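Melaniia Bondarchuk charges by the visit to sort out other people's kitchens, and I went to meet her with my mind more or less made up. I have kept my spices in a heap for years and dinner still gets cooked.

"Everyone says that," she told me. "Then I ask them to find the paprika."

Her business, Havari, has 429 clients on its books. The first thing she does with most of them is take every spice out and put it on a table, then put back only what gets used, in a plain plastic bin with a handle hole. I asked whether a bin was not simply a heap with sides.

"It's a heap you can lift," she said. "You pull it down, you look, you put it back. A heap at the back of a cupboard stays there."
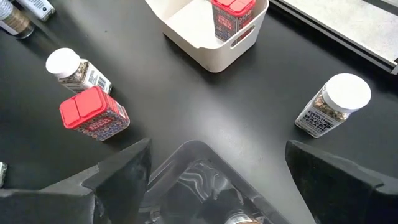

Fair enough, but I wondered about doubles. Does she throw them away? She does not. One goes in the bin and the other goes on a high shelf until the first runs out. I said I would forget the high shelf existed and buy a third. She wrote something down, which I took as a no to my question about refunds.

Wubit Assefa, who had her kitchen done in September, was kinder about it than I expected, though hardly a convert. "It lasted 8 weeks before my sons got at it," she said. "The bin is still there. What's in it is another matter." She has stopped buying cumin she already owns, and puts that down to being short of money.

Bondarchuk did not seem put out when I passed this on. "Is she still using the bin?" she asked. I said she was. "Well, then."

She wants to come back and do my cupboard. I have said I will think about it.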